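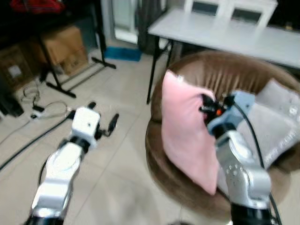

Who Pays for the Fountain?
How a shop rents its spot in a mall

Suppose you want to open a store. You have picked a name (let's say Truvel), and you plan to sell chairs, pillows and the sort of lamps that grown-ups call "fun." You have the chairs. You have the pillows. What you don't have is a place to put them, and your parents have already said no to the living room.

So you go to a mall.

A mall is a very large building that belongs to a company called the landlord. The landlord doesn't sell chairs. The landlord sells floor, or more exactly, lends it out by the month. The money you pay to use the floor is called rent, and the long, dull paper you sign is called a lease. A lease can run for years. Most people who sign one say they read all of it.

How much floor is that?

Mall floor is measured in square feet. One square foot is a square with sides as long as a school ruler. Lay 100 of them down in a block, ten by ten, and you have a small bedroom, or a very cramped store.

A furniture store needs lots of squares, which is bad luck for furniture stores. A jewelry shop can fit a whole shelf of rings on the square where you've got half a chair. This is one reason you see so many little counters selling earrings in malls and none selling sofas.

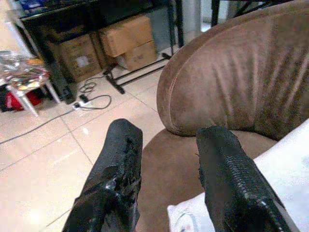
A round brown armchair. Furniture takes up plenty of floor.

Not all squares cost the same, either. The ones by the main doors cost the most, because everybody walks past them. The ones at the far end, between the restrooms and a shop that closed in July, cost less. You can guess why.

The big store at the end

Look at a map of almost any mall and you'll find one or two giant stores at the ends. These are called anchors. A real anchor keeps a boat from drifting off. A mall anchor keeps shoppers from drifting off to some other mall.

People come for the anchor and then wander past the small shops on the way, getting hungry. Landlords like this so much that they often charge the anchor less for each square than they charge you. Yes, the biggest store gets the best price. You may stamp your foot about it. Store owners do, usually in meetings.

Some extra bills

Rent is only the start. Somebody has to pay for the fountain, the escalators, the guard, the parking lot lights and the person who fishes French fries out of the fountain. The landlord adds these up and shares the bill among the shops. It's called common area maintenance, and a small shop pays a small share of it, even if the owner has never once looked at the fountain.

Some leases also ask for a slice of what you sell. Say your lease has a 3 percent slice that starts once you've sold a certain amount. After that point, for every $100 a customer spends, $3 goes to the landlord. It's a bit like having a little brother at Halloween.

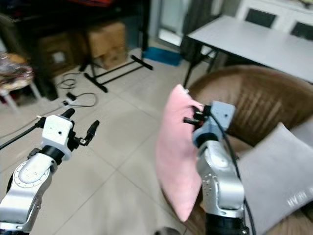 A soft pink pillow. Small goods are easier to fit in a small store.

Why would a store leave?

Now imagine that Truvel has 23 stores, all in malls. (You've been busy.) Ten years ago the stores were packed. Now plenty of your customers buy their pillows online, in their pajamas, and fewer of them walk in. Your rent hasn't noticed. It is the same as it was when the line went out the door.

You look at your numbers and find that 13 of the stores make money. The other ten cost more to run than they bring in. When the leases on those ten run out, you have some choices. You could sign again and hope. You could ask for a smaller space. Or you could pack up the lamps and go.

There's a fourth thing you can do, and stores do it all the time. You can tell the landlord that you might go. If the landlord believes you, the rent may come down, because an empty shop pays nothing and makes the shops next door look sad. If the landlord doesn't believe you, you'd better own some boxes.

This is called bargaining. You have probably done it over bedtime.

And the landlord?

Landlords have bills too. Many of them borrowed money to build the place, and the bank would like it back. When a big store leaves, a landlord might cut the space into smaller shops, or let in a gym, a dentist or a trampoline park. Some leases even say that if the anchor goes, the small shops can pay less rent or leave as well. So one closed door can turn into several rather quickly.

Words to know

Landlord: the owner of a building, who lets others use it for money.
Lease: the agreement between the landlord and the store.
Anchor: a large store that brings shoppers to a mall.
Foot traffic: people walking past. Has nothing to do with cars, or with how many feet each of them has.

Written by Shiuli Ranasinghe
Checked by Selvaraj Khondokar, who would like it known that he reads leases all the way through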